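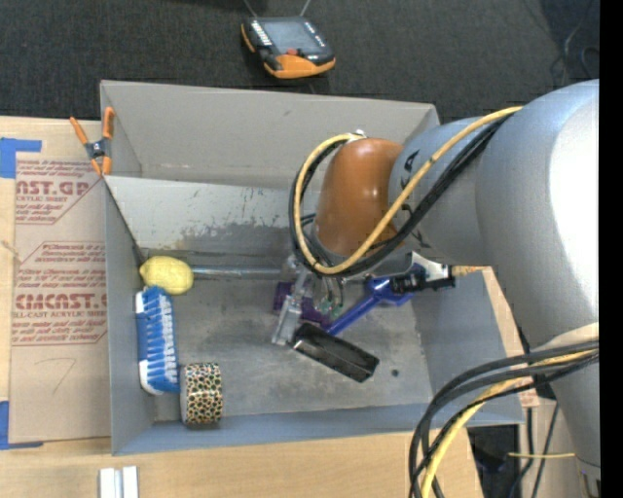 How to sort out a bin of mixed small things

Every house has one bin where a brush, a toy and a roll of tape end up together. My method takes 30 minutes and needs only a table and one bin with a divider.

1. Put the bin on a table at a good height. If it slides, hold it with a spring clamp on one corner.

2. Take out everything, also the small pieces in the corners. Wipe the floor of the bin. Old scuffs will stay, and this is no problem.

3. Make groups by use: cleaning, repair, play. A scrub brush goes with cleaning, duct tape with repair, a foam lemon with play.

4. Keep the narrow compartment for long thin things, for example metal rods. In the main one they always slip under the others.

5. Lay brushes along the wall of the bin. Tape can stand on its edge, so you see the pattern and find the right roll quickly.

6. If a brush was used in the last days, let it dry before you put it back. I once forgot this and the tape beside it lost its glue.

My neighbor Leonilde Rebelo puts a sheet of cardboard under her bin to protect the table. I do it also when the bin has rough edges.

Look through the bin again after 90 days. What you did not touch can go to another place.

Written by Imre Kiss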